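The Long Way Round to a Simple Grasp

By half past eight on a Friday morning the kettle at Vivside has usually boiled twice, and whoever got in first has already looked at the overnight results and decided whether it is going to be a good day. The company has the upper floor of an old seed merchant's in Stestercombe, up a staircase so narrow that the desks had to be brought in through a window, and from up there six people write software that helps robot arms decide where to put their hands.

I had gone expecting noise, I suppose. What I found was a room full of people reading graphs, very quietly, and a plate of flapjacks going round. The overnight run had been 1592 attempts at the same little job, reaching down to a part on a table and closing two fingers on it, every one of them carried out inside a simulator while the town was asleep. A good many had gone wrong, and everybody seemed rather pleased about it, for the failures are what they come in to read.

The program they are building is called Beneš, and nobody could quite agree with anybody else on how to say it (I heard three versions before lunch). It is a planner, which means it sits between the part of the system that looks and the part that moves. The looking part hands over its best guess of what is on the table and which way up it lies. Beneš then has to work out a path for the arm, joint by joint, that gets the fingers to a sensible place without knocking anything over on the way, and it has to do so quickly enough that the arm isn't left hanging in the air having a think.

An older version did this in one go. It drew up the whole path, start to finish, and then followed it faithfully, even if the guess it had been given at the beginning was a little off. On a clear table that hardly mattered. Among other objects it mattered a great deal, and the team spent most of last winter watching fingers arrive beautifully at a spot just beside the thing they were meant to hold. The new version plans a short stretch, moves, looks again and plans another short stretch, much as you or I might when feeling our way to the bathroom in somebody else's house.

Looking again brings troubles of its own, of course. The nearer the hand gets, the less its camera can take in, and the fingers themselves begin to fill the view. So there is now a second, smaller piece of software whose whole business is to remember. It keeps a rough model of the table from the earlier, wider looks and goes on trusting it for a while after the details have slipped out of sight. How long it should go on trusting it was the subject of a very friendly argument that began over the flapjacks and was still going at three o'clock.

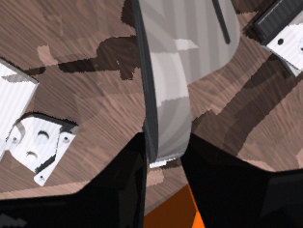 The present setting lets the memory fade over 18 planning steps, and there is a strong feeling in the window corner of the office that this is too many. A stale memory makes the arm timid, they say, and it will creep around an obstacle that moved a while ago. The other camp points to the opposite fault, an arm that forgets too soon and swings its wrist through something it saw perfectly well a moment earlier. Both sides have graphs. Both sides, I should say, were kind enough to explain them to me twice.

What struck me most was how much of the day went on tooling, the plain household work of the trade. There is a viewer that replays any attempt from any moment, and a script that sorts the failures into heaps so that people can read a heap at a time. One heap that morning held 121 attempts in which the fingers had closed slightly early, and by mid-afternoon someone had traced the lot to a single rounding step in the timing code. The fix was two lines long and the description of it, typed up for the others, ran to a page and a half.

Before anything is passed on to Rotbridge, where the real arms are kept, it has to get through the same set of simulated tasks with the lighting altered and the parts shifted about. It can take up to a week, and the drive over the hills is long enough that they like to be fairly sure. The timing fix went into the queue just before five, along with two rival settings for the memory, and somebody rinsed the flapjack plate and left it on the side to dry.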